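The woman who has run the Mahawong town newsletter since 2000 would like it known that she never asked for the job. "I went to a meeting to complain about a stop sign," she says. "I came home with a mailing list."

The newsletter goes out once a month to 859 households, folded in thirds and held shut with a round sticker. There is an online version, which she describes as "fine." She agreed to talk on her back porch, on the condition that I not use her name. Everyone in town knows it anyway, and the people who don't are, in her words, "the ones who write in."

They write in a lot. The February issue drew 83 letters, a record, all of them on the subject of whether the Festside parking lot should be striped at an angle. She printed four. One of the people she left out has not waved to her since.

"He has a very nice wave, too," she says. "I do miss it."

I ask what makes a letter printable. She thinks it over while she moves a plant out of the sun and then, apparently unhappy with that, moves it back. Length comes first. She will take 173 words and no more, a limit she arrived at years ago by measuring the space beside the pancake breakfast ad. The pancake breakfast has since changed its ad twice. The limit stands.

"People tell me they can't say what they mean in that," she says. "I tell them to mean less."

Next is the matter of capital letters. She lowers them. She also takes out the word "frankly," which she believes has never once come before anything frank, and she will fix spelling unless the writer has been rude to her at the grocery store. Asked if that's fair, she says it's a small town and fair is a city thing.

The paper used to be laid out with scissors and a glue stick on her dining table. Now she uses a program called Nulance, which a neighbor's kid put on her computer and which updates itself whenever she is on deadline. The printing is done at Rornato, out past the feed store, where they have twice run the front page upside down.

"Not one call about it," she says. "Then I got the date of the rummage sale wrong and I had to take the phone off the hook." 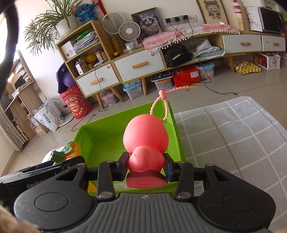

She does think about quitting. She has a drawer for it, with a goodbye column she wrote six years ago and revises every winter. It ran long at first. She has been cutting it down, and the last time she checked it was still over the limit.

"So I can't run it," she says. "Rules are rules."

I ask who would take over. She looks out at the road for a while, where a man is slowing down at the stop sign without really stopping. It was put up in the wrong place, she says, and she has the original complaint in a folder if I'd care to see it.

I say I would. It is nine pages, single spaced, with a map.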